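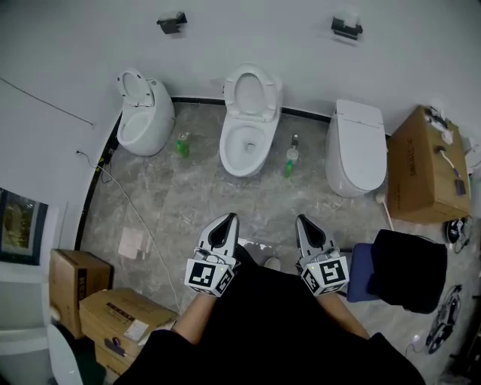

Three toilets along a gray wall, two with lids raised.

Office diary, Job Titles Section, Clesgate Employment Office
Tuesday, March

The section opened at 8:15 this morning with five staff present. The first hour was given to the mail and to the replies from the job description survey, which closed at the end of last week. A total of 152 replies has been logged. Two were returned blank and have been counted as received.

The purpose of the survey, for the benefit of whoever keeps this diary after me, was to ask people in work to describe in their own words what they do on an ordinary day, and then to say what they believe other people suppose they do. The second question was added at the request of the Drimudar office, where the school visits are planned. I was opposed to it when it was first suggested. Having read most of the answers, I now record that it has produced more useful material than the first.

A large share of those who replied to the first question simply copied the wording of their contract. A warehouse planner wrote four paragraphs which I recognized from our own printed leaflet. The same person, when asked what others suppose, wrote: "They think I move boxes. I have not moved a box in nine years. I move appointments for trucks." The section agreed that this should replace the opening line of the leaflet, subject to permission.

Other replies noted before the morning break:

A dental receptionist reports that callers believe she sets the prices.

A land surveyor reports that drivers slow down when they see the tripod, then speed up once they understand that it is not the police.

A payroll clerk reports that relatives ask for help with their taxes every spring, and that she has never been trained in personal taxes.

A school librarian reports being told at least once a month how pleasant it must be to read all day. The reply runs onto the back of the form, where the handwriting becomes difficult to follow.

The forms were sorted by type of work and placed in the blue trays. The trays for transport and health are full, and a second tray has been requested for each.

At 10:30 the section met in the Amundsen Room to continue the review of the title register. The register at present holds 2,161 job titles. It was agreed at the last meeting that no title should stay on it unless a member of staff can state, in one sentence of everyday words, what the holder of that title does. By that test 436 titles are in some doubt. They were divided among those present by first letter. I have been given C through F, which is the longest share because of the word "coordinator."

The meeting spent a long time on that word. One view was that a coordinator arranges the work of others and does not carry it out. Another was that in most small firms the coordinator does the work as well, and often does nearly all of it. The replies support the second view. It was decided to keep the title but to require a note beside each entry stating what is being coordinated. Where the employer cannot say, the entry will be returned.

"Associate" was put off until next time. So was "specialist," for which there was no energy left by noon.

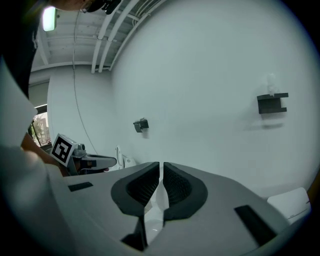
5 min read

The afternoon began poorly. Videck, the program in which the register is kept, would not accept any one-line description that contained an apostrophe, and it gave no warning of this. Every entry typed between 1:00 and 1:40 was shortened at the first apostrophe it came to. The entry for veterinary assistant therefore read, for some forty minutes, "Helps with the animal." The support desk has been informed. In the meantime staff have been asked to write around the problem, and a notice to that effect has been taped beside each screen.

I then drafted the text for the spring leaflet, "Work as It Is Done." The draft follows the plan approved in winter. Each page deals with one kind of work and gives three short passages: the duties as written by the employer, the day as told by the worker, and what the public commonly supposes. The Drimudar office had asked whether the third passage might be made humorous. I have left the replies as they came. Several are amusing without help from this section, and I am not confident that we would improve them.

There remains some disagreement over the page on civil engineers. The replies we hold are all from people employed on drainage, and a reader might conclude that there are no bridges. I have proposed that the page be headed "Civil engineer (drainage)" for this printing. The objection was made that young people will turn past it. That may well be so, but we have no bridge engineers to quote, and I would not wish to print a passage that nobody sent us. The matter goes forward to the next meeting.

At 3:00 a telephone call was received from a parent who wished to know which of our leaflets would persuade a son to give up the idea of becoming a stage lighting technician. The caller was told that the section does not produce leaflets of that kind. The leaflet on stage and event work was offered and accepted. I should add that the caller believed the job to consist of switching lights on and off, and that this is word for word what two of our replies from lighting technicians say the public believes. I asked whether I might make a note of the remark, and was told that I could, provided that no name was attached.

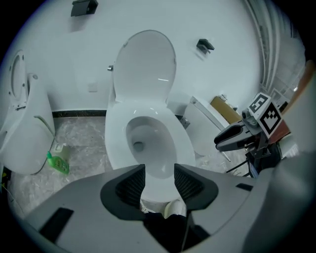
Flush button on the wall to the left of the raised lid.

Between 3:30 and 4:45 I worked through the letter C as far as "controller." The entries for air traffic and for stock were straightforward. "Document controller" took longer. The present description states that the holder "controls documents," which fails the test in the plainest way. My replacement reads: "Keeps the correct version of each drawing or form and makes sure that people on the job are using it." I have asked a colleague to read it without seeing the title and to guess what the job is called. The first guess was "archivist" and the second was "teacher." It will be looked at again.

A word on our own title. As part of the review, each member of the section was asked to complete the survey on his or her own behalf. In answer to the second question, one of us wrote that family members believe this office finds people jobs. Another wrote that the neighbors believe the office closes at three. For my part I stated that I am generally taken to be in charge of business cards. The first question I have not yet answered. The form is in my tray.

Outstanding at close of day: permission from the warehouse planner; extra trays for transport and health; apostrophes; the drainage page; C from "controller" onward, then D, E and F.

Lights off and door locked at 5:20.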